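Search this site
Enter keywords
Go

Packing paper, bubble wrap or old newspaper for a house move?

Märta Sundqvist
Posted July 2023

We are moving from a three-bedroom house in Gollton to a smaller place and doing the packing ourselves. The removal firm, Nirance, will only load and drive. They say anything we box up is not covered for breakage, so I would like to get it right.

We have two full dinner services, a lot of glasses, some framed prints and a few large vases that belonged to my mother-in-law. I had planned to use newspaper, but a neighbour says the ink comes off on china. Bubble wrap seems dear for the amount I need and I don't want to be left with bags of it at the other end. The brown paper on a roll looks cheaper. Is it any good for glasses, and how much would we get through? Also, do plates go flat or on their edge? I have read both.

We have five weeks. The loft is not started.

Arben Pavlović
Posted in Moving house

I did removals for nine years, so this is how we were shown to do it.

Newspaper does mark china, mostly on unglazed parts and on anything with a matt finish. It washes off glazed plates but you will be washing every single thing before you can eat. Keep it for filling the gaps at the top of boxes of pans and tins.

For plates use plain white or brown sheets. Put a stack of paper on the table, lay a plate on one corner, fold two sheets over it, put the next plate on top and carry on until you have four in a bundle. Tape the bundle. Plates go in the box on their edge, never flat. Bowls can go on their edge too if they are shallow.

Glasses want a sheet pushed inside, then two sheets rolled round the outside with the ends tucked in. Stand them upright. Stemmed glasses need extra round the stem before you roll them – that is where they snap.

Every box gets a layer of screwed-up paper in the bottom, the depth of your hand, and the same on top. Close the flaps and shake it gently. If you can hear or feel anything shift, open it and put more in.

On quantity, my last move was a two-bedroom flat with an ordinary kitchen and I used 526 sheets. I would buy more than that for your two dinner services. Unused sheets keep, and some shops take back unopened packs.

Use small boxes for china. A big one full of plates can't be lifted safely and the bottom goes. Write the room on the side as well as the lid, because once they are stacked in the van the lid is no use to anyone.

The vases I would wrap in paper first and then bubble wrap, one to a box. Bubble wrap straight on to a glaze can leave little ring marks if it sits somewhere warm. Prints go on their edge with card over the glass.

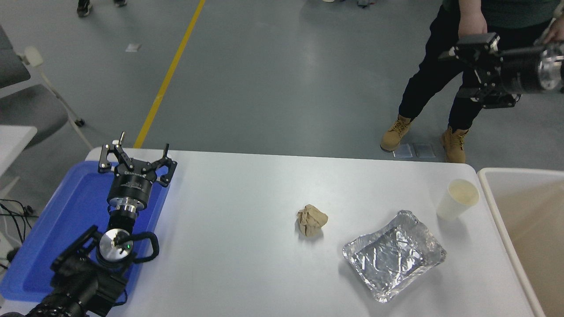 FILLING GAPS AND CORNERS

Brown kraft paper is stiffer than the white, so it holds its shape once you have crumpled it. Don't squash it into a hard lump. Leave it fairly open, fist-sized or a bit bigger for most boxes, and use several small ones in a corner in place of one large one. It will settle by the time the box has been stood for a day, so leave the taping until the next morning if you have room to.

The white sheets are softer and better next to the glass itself.

Dorkance
Posted in Moving house

Towels and jumpers. You have to move them anyway. We wrapped all our glasses in tea towels and socks and lost one out of the lot, and that was a cheap one.

Don't know about the vases. Start the loft now though, ours took longer than the rest of the house put together.

Märta Sundqvist

Thank you both. I have ordered a roll of the brown and two packs of white, and will use towels for the everyday mugs. Plates on edge it is. My husband has made a start on the loft.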